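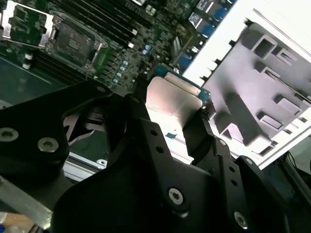

Fabrice Mallet, workshop equipment buyer

Nesden Quiet Cabinet, 29-inch
$585, ships flat

The maker calls this a silent cabinet. I don't buy that, and you shouldn't either. It's a steel box with foam on the inside of the door. Put a loud machine in it and you get a loud machine in a box, with the sharp edge taken off the whine. If that's enough for you, read on.

We had one in the back office at Bragança from June. Lindalva Fontes sits closest to it and says she can take phone calls now. She also says the door rattles unless you push a folded card in by the lower hinge. I tried it without the card and she's right.

The "tool-free assembly" claim is a stretch. The side panels do clip in. The shelves don't, and you'll want a real screwdriver, since the key in the bag is soft and rounded off on me at the second shelf.

What you get: cabinet body, door with lock, 2 keys, 4 shelves, one bag of hardware. Casters are extra. So is the fan tray, and I wouldn't run anything warm behind a closed door without it. The listing should say so up front and the maker's sheet puts it on the last page.

Finish is gray only. The Clondarberg model costs more and has a better latch, but the same foam as far as I can tell.

Returns are accepted unassembled. Check the door for dents before you throw out the carton.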